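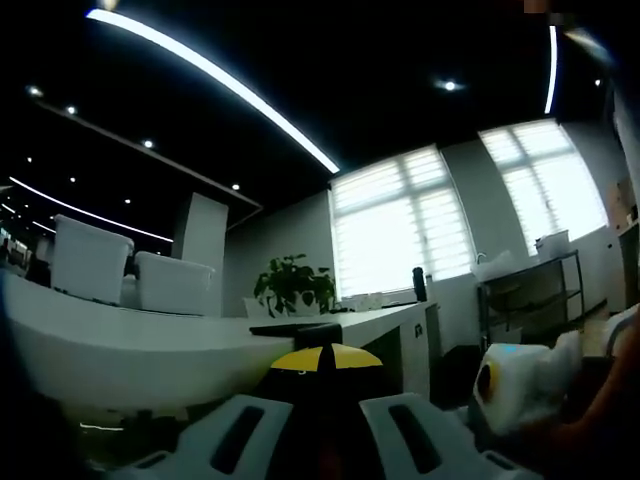

Moving my desk away from the window, am I crazy?

yaryna_hladun
September 23, 2023
Hi all! Longtime reader, and I finally have a question of my own. We moved into our new office at Nimden this summer and I was lucky enough to get a window seat (I know, I know, everyone wants one). I love it until lunchtime, and then the glare gets so bad that I'm squinting at spreadsheets all afternoon and going home with a headache. Would you move, or would you try blinds first? My manager says either is fine with her.

holovko44
Blinds first, please! I gave up a window seat at my old job and missed it all winter. Get the kind that lets you tilt the slats, and turn your desk so the window is to your side. Mine cost less than a nice dinner out and I was happy for years.

palamarchuk_r
I'm going to gently disagree with Holovko, who is usually right about these things. Once your blinds are shut all afternoon you've got the heat and none of the view. I moved 20 feet back, bought a little lamp, and I walk over to the window with my coffee whenever I feel like it. No more headaches.

holovko44
Roksolana, you also have an office with a skylight!

palamarchuk_r
Well, yes, there is that :)

yaryna_hladun
You two are the best. I'll turn the desk on Monday and give it until November, when the sun will be lower anyway. Does anyone know if the Vovar blinds come in gray?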